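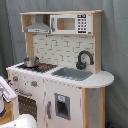 灰绿色布帘前的玩具厨房，木料浅色，面板白色。

Condeck合租公寓开放日见闻

去之前我已经看过Condeck的宣传册，翻了两遍。册子里"共享"这个词出现得太勤，看到后面我开始怀疑排版的人是不是按行收钱。开放日定在2025年3月19日，下午场，要提前在网上登记，登记时得填现有住房面积、家庭人口和"您对社区生活的期待"。最后一栏是必填的，我填了"安静"，系统也收了。

公寓在Zadov城北，从火车站坐公交，下车后还要沿一条没有人行道的路走一段。宣传册上写"步行可达车站"，严格说不算撒谎，人的两条腿走到哪里都算可达，只是那天下着小雨，我到门口的时候裤脚全是泥。同行的几位开车来的也没好到哪里去，访客停车位还堆着砖。

先交代一下背景。Condeck是Zerutton公司开发的，全楼209套，最小的一种叫"起步型"，一间房加一个卫生间和一条贴墙的小灶台。房子小，公司的说法是把省下来的面积"还给大家"，也就是公共厨房、洗衣房、工作间、屋顶平台这些。起步型的月租是1,076欧元，暖气含在里面，电费不含，公共区域使用费也不含。最后这一条我是在价目表背面看到的，字号比正面小。

带队的是Lotte De Graaf，Zerutton负责接待的人，说话快，走路也快，我们一组20个人，走到电梯口就散成了两截。她让大家有问题随时问，不过她回答问题的时候一般不停下脚步，所以排在后面的人基本听不到。我后来学乖了，一直贴着她走。

第一站是门厅。门厅确实漂亮，层高足，窗户大，靠墙一排信箱做得很结实，关上的时候声音闷闷的，我开关了几次，挺喜欢。可是门厅里没有一把能坐的椅子。我问访客等人的时候坐哪里，Lotte说设计师希望这里保持"流动"。一位拄拐杖的老先生站在旁边，听完没说话，走过去靠在了信箱上。

从门厅往里是信件室和自行车库。自行车库的门要刷卡，卡那天不灵，我们隔着铁栅栏看了一会儿。架子是上下两层的，上层要把车举上去，有拉杆助力。我有过一个类似的架子，头一年好用，之后拉杆就开始发涩。我问谁负责保养，答案是"由运营方统一安排"。这句话那个下午我听到好多回，洗衣机坏了由运营方统一安排，屋顶的花由运营方统一安排，邻居半夜练鼓也由运营方统一安排。运营方是哪一家，合同签了没有，Lotte说正在最后阶段。

然后坐电梯上三楼看起步型样板间。样板间的常见手法这里都有：床比标准的短一截，柜子没有门，桌上摆一只碗和一个柠檬。我带了卷尺，量了床，又量了床到灶台的距离。量的时候旁边一对年轻夫妻一直看着我，后来女的过来借卷尺，他们量的是窗台，想知道猫能不能躺下。猫可以躺下，这是我那天得到的最明确的一个答案。

灶台我多看了几眼。两个灶眼，一段台面，水槽小得放不进一口炒锅。切菜板只能架在水槽上，架上以后水龙头就转不动。Lotte说起步型的住户"主要会使用公共厨房"，小灶台只是"早晨的补充"。我不太信这个。我自己年轻时住过带公共厨房的宿舍，人下了班，累，外面又冷，能在屋里煮一碗面绝不会穿鞋下楼。所以屋里这个灶台一定会被当成正经灶台用，炒菜、煎鱼、熬汤，设计的人应该按这个来想。

说到这里就得讲通风，这也是我来的主要原因。我给报纸的读者来信栏写了多年居住问题，收到的信里抱怨最多的除了噪音就是气味：楼下煎鱼，楼上晾衣服；隔壁炖肉，我家衣柜里有肉味。小户型把床和灶放在同一间屋里，排烟要是做得敷衍，住进去的人每天晚上都是盖着晚饭睡觉的。

起步型装的是循环式油烟机，也就是不往室外排，烟气过一层滤网和一层活性炭，再吹回屋里。图纸上是一个小小的虚线框。我问滤芯多久换一次，谁出钱。Lotte说这个要请技术同事回答，于是叫来了Sudheer Namboodiri，一位穿工作服的暖通工程师，看得出来他本来在忙别的。

Sudheer比宣传册诚实得多。他说循环式对付水汽没什么用，水汽照样留在屋里，要靠卫生间那台常开的排风机带走。活性炭用饱和了就没效果，换得勤不勤全看住的人炒菜多不多。滤芯的钱由租客出。我问为什么不接外排管道，他说管道井的面积让给了储物间，这是设计早期定的事，他进项目的时候已经改不动了。我把这几句话记在本子上，Lotte在旁边补充说储物间非常受欢迎。

四楼有几位已经入住的住户开门接待，算是"真实生活"环节。Kavitha Reddy住的是中间的一种户型，比起步型多一间卧室，去年十月搬进来。她说房子隔音不错，关上窗几乎听不到铁路；暖气给得足，冬天她在屋里穿短袖。不满意的地方她也说：公共洗衣房的预约系统总把她的时段取消，另外公共厨房的冰箱格子没有锁，她的酸奶少过。少酸奶这件事她讲得很平静，可是讲得很细，哪天放的，哪天没的，什么口味。Lotte说运营方进场以后会有管理办法。

我问她自己做饭在哪里做。她笑了，说在屋里。公共厨房她去过几回，过节的时候去的，人多，热闹，平时不去。她用的也是循环式油烟机，炒咖喱叶和芥末籽的时候她会把窗户全打开，把卧室门关严，门缝底下塞一条毛巾。我问冬天也这样？冬天也这样。她屋里那么足的暖气，有多少是从那扇窗户出去的，我没好意思当面说。

接下来是一楼的公共区域，宣传册花了最多篇幅的地方。工作间有长桌和插座，灯光偏暗，我看不出在那里怎么干细活。公共厨房倒是宽敞，台面是真的够用，几个人一起和面都转得开，头顶的排烟也是接到室外的。可见管道井的问题在一楼是能解决的。抽屉里的刀没有一把是快的。我问一位在里面洗杯子的住户平时来这里的人多不多，他说中午还行，晚上灯开着，人很少。

公共厨房旁边有一个亲子活动室。不大，地面平整，采光一般。Zerutton在价目表里把这间活动室也算进了公共区域使用费，没有孩子的住户同样要付。那位借我卷尺的女士问能不能退出这一项，回答是不能，"社区是一个整体"。我没有孩子在身边，可我愿意为活动室付一点钱，只是希望有人把这一点钱是多少写出来。

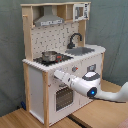

油烟机该放在哪里、吸口该做多宽，这类事情开发商总爱说是专业问题，普通人不必操心。我不同意。吸口盖不住灶眼，烟就从边上跑掉，这个道理端过锅的人都懂。起步型那台循环机就是一只扁盒子，吸口比灶面窄，外侧灶眼上的蒸汽基本是直接升到天花板去的；我请Lotte烧了一壶水试，她烧了，大家都看见了。再看活动室里那套玩具厨房，灰色的油烟机上面是一截窄窄的烟道，往下斜着张开成梯形，前面下沿还有一条白色的控制条。玩具当然什么也不排，但做玩具的人脑子里对油烟机的印象是对的：上头收，下头放，有一根管子往上走。我把这个意思跟Sudheer说了，他点点头，说形状是这个形状，问题还是那个管道井。

屋顶平台排在最后。雨没停，Lotte问大家还上不上去，一半的人摆手，我上去了。平台上有种植箱，土已经填好，什么也没种；有几张长凳，朝向铁路。风很大。宣传册的效果图里这上面有人在晚霞里吃沙拉，桌布平平整整。我在Zadov住了这么多年，城北的风什么样心里有数，桌布这种东西在上面待不过一顿饭。护栏做得倒是扎实，高度也够，我使劲推了推，纹丝不动。

在平台上我碰到了Meenakshi Rajan，她在Rao事务所工作，公寓的平面就是Rao做的。她没穿雨衣，站在楼梯间门口抽空看手机。我问管道井的事。她说最早一版图上每户都有外排，后来为了多排一列房间改掉了，事务所提过意见。意见提给谁，怎么答复的，她没有往下说，我也理解，人家还要做生意。她问我对门厅怎么看，我说好看，缺椅子。她说缺椅子这件事她也提过。

下楼以后是茶点和问答。茶是热的，饼干一般。问答环节主持人换成了Ravindran Suvarna，Zerutton管租赁的，语速慢，每个问题都先感谢提问的人。有人问租约能不能提前解除，可以，要提前通知，还要付一笔"周转费"；有人问养狗，小型犬可以，什么叫小型没有定义；借卷尺的那对夫妻问养猫，可以。拄拐杖的老先生问电梯坏了怎么办，Suvarna先生感谢了他的问题，然后说由运营方统一安排。

轮到我，我问了三件事。滤芯一年要花租客多少钱，他没有数字，会后发邮件给我。公共区域使用费以后涨不涨，他说会参考市场情况。循环式油烟机能不能在空着的房子里先换一套外排的试试，哪怕只从外墙开一个孔，他说外立面属于整体设计的一部分，不方便单独改动。我又问，公共厨房的外排口不也开在外立面上吗？他感谢了我的追问。

平心而论，这栋楼不算坏。墙是厚的，窗是好窗，信箱、护栏、公共厨房的台面，这些地方花了钱也花了心思。Kavitha Reddy说隔音好，我信，因为我在她屋里站了那么久，只听见过一次火车。比起城南那几栋墙皮都能用手抠下来的旧楼，Condeck强得多。我不满意的是价目表和宣传册说的是两回事。册子说小房子省下的面积还给大家，价目表说还给大家的那部分要另外收钱；册子说厨房是生活的中心，图纸上厨房的烟道拿去换了储物间。

给打算去看房的读者提几条：带卷尺，量床和床到灶台的距离，再量油烟机的吸口和灶面各有多宽。请接待的人当场烧一壶水，别不好意思，他们会烧的。价目表一定要翻到背面。如果有住户开门接待，问他们平时在哪里做饭、滤芯换过没有，多半能听到实话。自行车库让他们把门打开，进去举一次车。坐公交去的穿双旧鞋。

下一场开放日的登记已经在网上开了，还是要填期待。到我交稿这天，滤芯的邮件还没有来。Sudheer Namboodiri倒是私下给我写了一个便宜滤芯的型号，让我先别登报，他要确认一下尺寸对不对。尺寸确认了我再补在后面的栏目里。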